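Arranging Artificial Tulips in Narrow-Necked Vases

Filed under: Table and Shelf

Artificial tulips come out of the box with straight stems and leaves pressed flat, and most people drop them into a vase that way. They look better with 15 minutes of work beforehand. You need a clear table, a vase, a soft brush and a pair of wire cutters.

Lay them out first

Take every stem out of its wrapping and spread the tulips on the table with space between them. A pale, smooth surface is best. You can see where a leaf has folded over on itself, and loose threads or bits of packing show up right away. Put the vases you're thinking of using on the same table, so you can hold a stem next to each one before you cut anything.
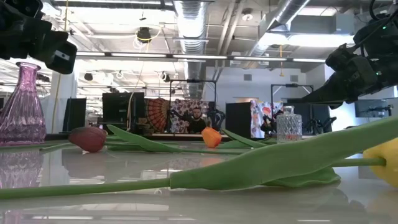

Once you have cut a stem you are stuck with it, so leave the cutting until the end. Start with the leaves. Hold the stem just below the leaf with one hand and run the leaf between the thumb and finger of the other, from the base out to the tip, two or three times. It will start to curve. Real tulip leaves bend outward and some of them flop right over, so don't make them match.

If a leaf has a hard crease, warm it with a hair dryer on the low setting, hold it in the shape you want and let it cool before you let go. Keep the dryer moving. Some of the cheaper leaves will shrink if you stay in one spot.

Picking the vase

A vase with a narrow neck and a wide body needs the fewest flowers. The neck holds the stems together and the flared lip gives the leaves somewhere to rest. Three tulips will fill one. Colored glass has the advantage of hiding the ends of the stems.

A decanter works too if the neck is short. Cut glass breaks up the view of the stems, so the missing water is less obvious than it would be in a plain cylinder. Take the stopper out and put it somewhere you will find it again. I keep mine in the drawer with the candle ends.

Clear, smooth glass is the hardest. I have tried glass pebbles and I have tried the Dristo clear setting gel, and I went back to pebbles. The gel looks good for a while, but it picks up dust at the top, and getting it out of a narrow neck took me most of an afternoon.

Mixing colors

Two colors are easy to live with. Orange and yellow go together without any planning. If you have one very dark red, put it low and toward the front, where the light reaches it. At the back it reads as a gap.

Lay the flowers down in the order they will go in, with the tallest first. Doing this on the table saves pulling them in and out of the vase, which scrapes the coating off the stems. 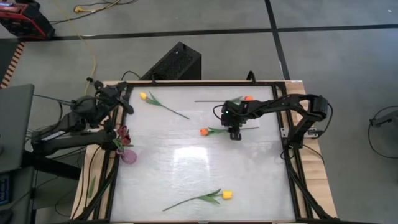 Jordan Naylor wrote in to say the stems should be bent before the leaves are touched, because bending the wire afterward pulls the leaves back out of shape. He puts a slight curve in the top third of each stem and leaves the rest straight, and he has done it that way with over 2,000 stems for shop windows.

I tried it on a few and I agree about the order. Bend the stem over something round, like a rolling pin or a jar. Bending it between your fingers makes a sharp corner, and the wire may snap there later. Stems with no wire in them won't hold a bend, so with those you can only work on the leaves.

Cutting

Stand the vase at the edge of the table and hold the flower beside it. The bloom should sit above the lip by a bit more than the height of the vase. Cut less than you think you need. Kitchen scissors won't go through the wire and will be ruined if you try – use proper cutters.

Dust

Go over the blooms with a dry brush every 2 weeks. For anything sticky, use a damp cloth and a drop of dish soap on the leaves, and keep the water away from fabric petals until you've tested one at the back. Dry the vase fully before the stems go back in, or the wire ends will rust and leave a brown ring on the glass.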